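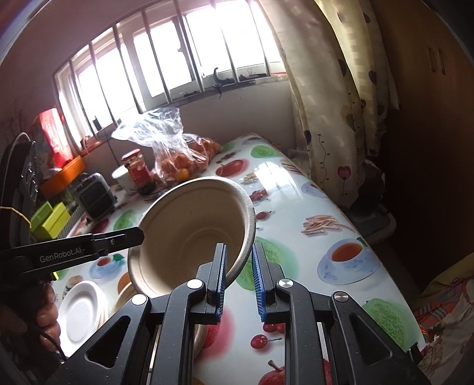
*Hand-held grippers at a table: a moulded-pulp bowl taken by the rim.*

# Planning a hand-held gripper table for a public open day

**Community Help > Events and Public Visits > Demonstrations**

Posted by **Clemdale Learning Centre**, Oct 7, 2023

Our centre will hold an open day next March on the subject of automation in everyday life. The programme includes a talk, a display on warehouse work and, if it can be arranged properly, a table at which visitors may try hand-held grippers for themselves. The photograph at the head of this post shows the kind of activity we have in mind: ordinary tableware, an ordinary table, and a person working the tool by hand.

We expect 200 visitors over the day. Most will be families and retired residents of the town, and few will have any technical background. The room set aside for the table measures nine metres in length and has one door, one large window and four wall sockets. It is normally used for sewing classes.

We should be grateful for guidance on the following matters.

- Which objects are suitable for people who have never held such a tool? The pulp bowl seems a sensible choice, but we do not know whether visitors would find it too easy or too hard.
- Should the table be covered? Our own tables are scratched and we would prefer a cloth. We have a plastic one with a printed pattern, much like the fruit and teacup design in the photograph, and also a plain grey one.
- How long should each visitor be given, and should places be booked in advance?
- Is a barrier needed between those taking part and those watching?

We have read the general advice on this site concerning robot arms at public events. Much of it deals with fenced areas and emergency stops, and we are unsure how far it applies to a tool that is held and moved by a person. Replies from organisations that have held a similar event would be particularly welcome.

---

**Sunddale Public Workshop**

We have held two open days with a hand-held gripper table, the second of them last March, and offer the following from our own records.

**Objects.** A moulded-pulp bowl is a good first object. It is light, its rim is thick enough to find easily between the fingers, and no harm is done if it falls. The usual difficulty is that visitors try to take hold of the whole bowl from the side. Ask them to place one finger inside the rim and one outside, as in your photograph, and then to close slowly. The bowl will tilt when lifted in this way. Visitors sometimes believe they have made a mistake when this happens, so the person at the table should mention it beforehand.

After the bowl, we move to foam plates. A single plate lying flat is considerably harder than a bowl, and taking one plate from a stack is harder again. We place the stack near the edge of the table and allow visitors to slide the top plate outwards before gripping it. Small oranges or mandarins make a good third task, provided that they are firm. Please do not offer them for eating afterwards. We keep a separate bag for that purpose at the refreshments counter.

We would advise against glass jars and china cups. We used china at our first event and replaced it before midday.

**Covering.** Either of your cloths will serve for visitors working by hand. A wipeable surface is a great help by the afternoon. Two cautions apply to the patterned one. Glossy plastic reflects light from a window, and people seated facing the light find it tiring. Young children will also try to pick up printed fruit. We did not regard this as a problem and several parents enjoyed it, but it does slow the queue. Whichever cloth is chosen, fasten it at all four corners with clips, as a cloth that moves will carry everything on it towards the floor.

**Time.** We gave each visitor four minutes, with one minute between turns for resetting the table. With two places running side by side we recorded 160 turns in the day, which left some visitors disappointed. Your expected attendance is higher than ours was. We suggest either a third place or a shorter turn for adults, who in our experience are content to try the bowl once and then talk.

Booking was tried at the first event and abandoned at the second. A numbered ticket handed out at the door of the room was sufficient.

**Barrier.** We used no barrier, only a strip of tape on the floor one pace behind the chairs. Where a cable runs from the grip of the tool, lead it down and away from the visitor's feet, and tape it along its whole length. We should regard this as the most important point in our reply. The only accident entered in our book for either event was a trip over a cable, fortunately without injury.

Our table plan and the wording of the notice we displayed can be sent on request through the site's message form.

---

**Ekville Model Club**

Plain grey cloth. Patterned ones look untidy in the local paper.

We did ours with wooden blocks and it went well enough. Would not bother with bowls. Tea and biscuits in a different room.

---

**Berge Adult Education Service**

The reply from Sunddale is sound and we would support nearly all of it. We differ on two points and wish to add a third.

First, four minutes is too short for a visitor who wishes to use two grippers, one in each hand. We offered this at our own demonstration and it proved the most popular part of the day. One gripper holds the bowl steady while the other takes the rim. Most people need several attempts before the two hands stop interfering with each other, and the tools themselves are liable to knock together. We allowed ten minutes for the two-handed task and restricted it to a separate table at which 90 centimetres of clear space was kept on either side of the chair. It was offered only to those who had already completed the single-handed task.

Secondly, we would not exclude cups altogether. A plastic or enamel cup with a handle gives visitors a choice of where to grip, and that choice leads naturally into a conversation about what a machine would need to be told. The member of staff at the table should be ready for this. Visitors regularly ask why a robot cannot simply be instructed to pick up a cup, and a visitor who has just failed twice with the handle is well placed to hear the answer.

Thirdly, we would ask Clemdale to consider those who cannot comfortably grip the tool. A number of our older visitors had arthritis in the hands and withdrew after one attempt. At our next event we intend to provide a rest for the forearm and a chair of adjustable height. We also found it useful to let such visitors direct another person – "left a little, lower, now close" – and several stayed longer at this than anyone had at the ordinary task.

On the question of general safety advice, the sections on fencing and emergency stops are written for powered arms that move by themselves. If every tool at your table is held and moved by a person, your assessment should instead deal with trapped fingers, trailing cables, dropped objects and the cleaning of grips between users. We wiped the handles after each turn and changed the cloths hourly. Should a powered arm be added to the programme at a later date, it ought to be assessed separately and placed in another part of the building.

A room nine metres long is ample for three single places and one two-handed table, provided that the queue is kept in the corridor. With only one door, we recommend that the tables be set at the far end, so that visitors who have finished can leave without passing between the chairs.

---

**Clemdale Learning Centre**

We thank all three organisations for their replies. The centre has decided on three single places with the pulp bowls and foam plates, together with one two-handed table as described by Berge. The plain cloth will be used at the places nearest the window and the patterned one elsewhere. We have written to Sunddale through the message form to request the table plan.

One matter remains open, namely whether children under eight should take part at the two-handed table if accompanied. Any experience of this may be posted below.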